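Dudari Play Library
4 Sep 2022

1/ The Dudari Play Library reopens its lending service this month. Members have asked how building blocks should be sorted before they are returned, and this thread sets out the arrangements.

2/ The library holds 104 sets for loan. Loans run for 28 days and may be renewed once, in person or by telephone. Sets reserved by another member cannot be renewed.

3/ From today, blocks are to be returned sorted by colour. Mixed bags were accepted until February, and checking them in took up most of each morning session. Members are thanked for their patience while the new system was prepared.

4/ Each colour has a bin to match. Yellow blocks go in the yellow bin and red blocks in the red bin. The two bins stand side by side on the table, so that a child can reach both without moving.
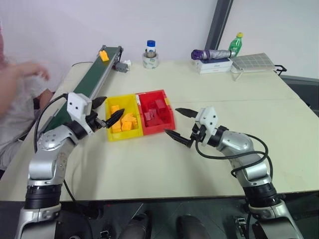 Yellow blocks in the yellow bin, red blocks in the red, with one yellow block on the belt.

5/ Please look carefully into the red bin before declaring it empty. Red blocks are hard to see against red plastic, and several sets have been reported incomplete when the missing pieces were still inside.

6/ Blocks of different sizes may share a bin provided the colour is right. There is no need to stack them or lay them in rows.

7/ Blocks should be wiped with a damp cloth and left to dry before they are packed. Washing-up liquid is suitable. Bleach is not, and blocks should not be put through a dishwasher.

8/ Up to 3 sets may be borrowed at one time. Schools and nurseries wishing to borrow more should write to Mounir Farouk, Lending Manager, giving the dates required and the age of the children - a reply will normally be sent within the week.

9/ Damaged blocks should be handed in at the desk separately and not placed in the bins. No charge is made for ordinary wear.

10/ The Stamum and Atanasov collections remain for use in the reading room only. Together they contain around 500 pieces, and a printed list is kept at the desk for anyone wishing to consult it.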